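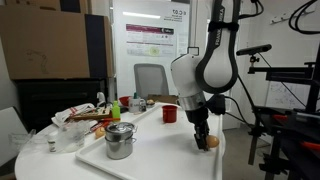
*A pot, a red cup and an egg share the tray in C.07, with the rest of the kitchenware close by.*

**UVDALE, Apr 29, 2019** — The kitchen on the ground floor of the Zulier building will stay shut until the end of summer, tenants learned in a one-page notice taped to its door. Until then, the building's official place to put a pot down remains a round white table in room C.07.

The kitchen closed in February after a leak under the sink got into the floor. The first notice promised a repair in 27 days. A second notice, in a larger font, promised it "shortly." The third gives no day at all and asks tenants to stop writing on the notices.

In the meantime the contents of two cupboards and a drawer have gone upstairs. Some of it went home with people who said it was theirs, and nobody is pressing the matter. What was left went to C.07, an office with a poster full of charts on the wall and, until this winter, no known connection to lunch.

The table has filled up the way tables do. A white tray takes the best of the space, and the steel pot with the lid generally lives on it. The rest makes do with the edges: a towel with red stripes, a wooden board that has become the home of small objects, a green squeeze bottle whose contents have been the subject of two emails. Eggs are tolerated anywhere, provided they are brown, according to a rule that appears in the building's kitchen guidelines and that the management office was unable to explain. White ones, the office said, had been "a problem previously."

Provico, the company that manages the building, put the delay down to the floor. Lifting it showed that the boards beneath had gone soft as far as the back wall, and the original repair quote of $3000 covered only the part near the sink. A new quote has been asked for. The company would not say what it expects the figure to be, but it did say that the new floor will be gray.

"We appreciate the patience of everyone in the building," its statement reads. "C.07 is a temporary solution and should not be considered a kitchen."

The building's 437 tenants and staff have considered it a kitchen since the second week. There is a shared calendar for it. There is also a disagreement over the calendar, which several people say was filled in through June by one department on the morning it opened. The department says it was simply prompt.

The real difficulty is water. The nearest tap is down a corridor and around a corner, and carrying a full pot back from it has produced a trail on the carpet that Provico has asked people to think about. Suggestions so far include a smaller pot, a second pot with half as much water in it, and a cart. The cart was approved, ordered and delivered to the closed kitchen, where it is locked in.

Local businesses have done all right out of it. Lu, the bakery across the road, says its morning trade from the Zulier side has been better than in any spring it can remember, and it has started selling boiled eggs by the register. Opinions of the eggs vary. They are sold cold, in a paper cup with a pinch of salt at the bottom, and the salt is where most of the complaints are.

A petition to reopen the old kitchen sooner has collected 851 signatures, a strong showing in a building of that size. Its organizers say support has come from the wider Uvdale community. Provico says it has noted the petition and also the handwriting.
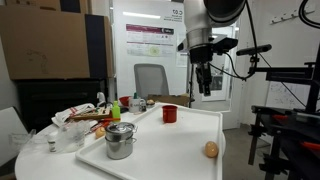

**Can tenants leave their own cups and dishes in C.07 overnight?**

Cups, bowls and pots may stay on the table overnight if they are clean and have the owner's name on the underside. Food in open dishes has to be gone by six in the evening.

The guidelines, updated last week, run to four pages. Most of it is what anyone would expect: wipe up, put the lid back on, take the towel home when it stops being a towel. Page three deals with the board. It is for cutting on, the guidelines say, and small items set down on it "for a moment" will be moved after a reasonable number of moments. Page four is a map of the table, divided into shares by department, and is already out of date. The department with the share nearest the door has traded it for one by the wall in return for the use of a colander.

Not everyone is in a hurry for the old kitchen to come back. Several tenants said they had met more people around the table in C.07 since February than they had in years downstairs, where the custom was to face the microwave. One said the new arrangement had improved her opinion of accounting. Another said he had learned to peel an egg properly, under the small end first, from a stranger in a hurry who has not been seen since.

There is also the matter of the microwave. It was judged too heavy for the move and is still plugged in behind the locked door, next to the cart. People who use the side stairs in the evening report that it beeps. Provico says it will have somebody look into it when the floor allows.

A meeting about the summer schedule will be held in C.07 at noon on the first working day of next month. Tenants are asked to bring their own chairs, to keep their elbows off the table, and to collect anything of theirs before the meeting begins. Unclaimed lids will be kept at the front desk for two weeks. The desk already has a number of lids, and would like it known that none of them fit anything it has been shown so far.

Comments on the gray floor can be left in the box by the elevators. The color has been ordered.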